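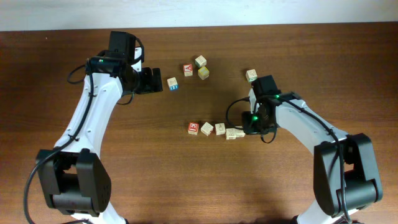
Tempo de leitura: 2 min

Chamado 575 — célula de blocos, Florura

Oi, pessoal da Brurkorex! Voltei com o braço da direita. Desde a atualização de 9 de agosto de 2022 ele fecha a garra antes da hora quando os cubos ficam muito juntos, e lá vou eu apertar o reset (sete vezes só neste turno!). Antes eu separava as letras na mão e conversava com a bancada vizinha; agora fico de olho em luzinha verde.

O que já tentei

1. Baixei a velocidade de 640 para 255. Melhorou um pouco, mas o turno rende menos.

2. Espalhei mais os blocos, com o Y longe do A de borda vermelha. 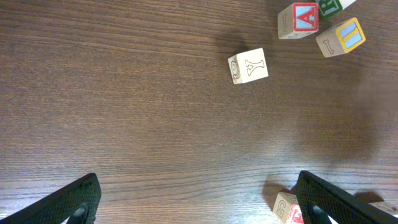 3. Recalibrei o punho pelo manual da Dewulf — mesma coisa. Dá para voltar à versão antiga?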